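Home | Reviews | Simulation | Subscribe | Contact

Dosimik Gripper Simulation Kit – Review

Prepared by Maja Duda for Urnard

The Dosimik kit allows a laboratory to rehearse gripper work in virtual rooms before any hardware is purchased. Our office evaluated it over 3 weeks under the standard license, priced at $543.

Installation was simple, and the manual is clearly written. The two-finger gripper model responded promptly to commands. Lighting in the supplied rooms is flat, and users who train vision systems should plan to vary it themselves. Support requests were answered within 8 hours. The kit is recommended for teaching laboratories, subject to a review of the license terms in August.
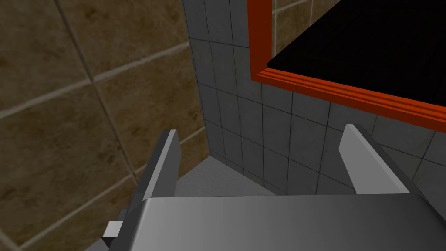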